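Posted November 14, 2020
By the Ekpo project team, Plutstead

4.2 Letting the two arms wait for one another

In our first planner, which we built in Brundville, each arm was given its own list of steps and was trusted to get on with it. We were rather fond of that design, and it served us well for simple jobs, but a kitchen table is a crowded place and the arms were forever asking for the same bit of air. The version described in this section keeps one shared list instead, and an arm must ask for a region before it may enter it - much as one asks for the salt.

Regions are drawn coarsely on purpose. The oven and the space swept by its door count as one, and the plate stand as another, so that one gripper may work at the oven while the other keeps hold of a plate (Figure 3). The planner looks 48 steps ahead and replans whenever a request is refused.

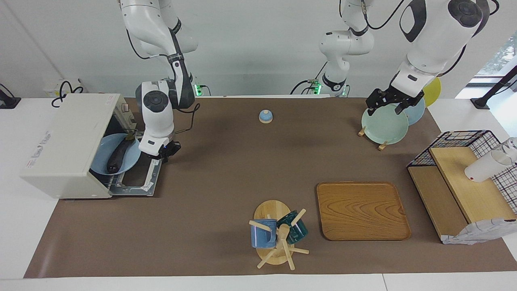 Figure 3. Right gripper beside the open toaster oven, left gripper closed on the green plate in the stand.

Refusals need gentle handling, we found. An arm that is told to wait simply holds its pose, and after 2000 milliseconds it asks again, this time with a slightly higher priority.

Reader comments

Does a held plate keep its region locked for the whole wait?

Lovely clear section, thank you! We had the same trouble at Jillville.

Related items
Drawing regions by hand
Grasp checks for thin rims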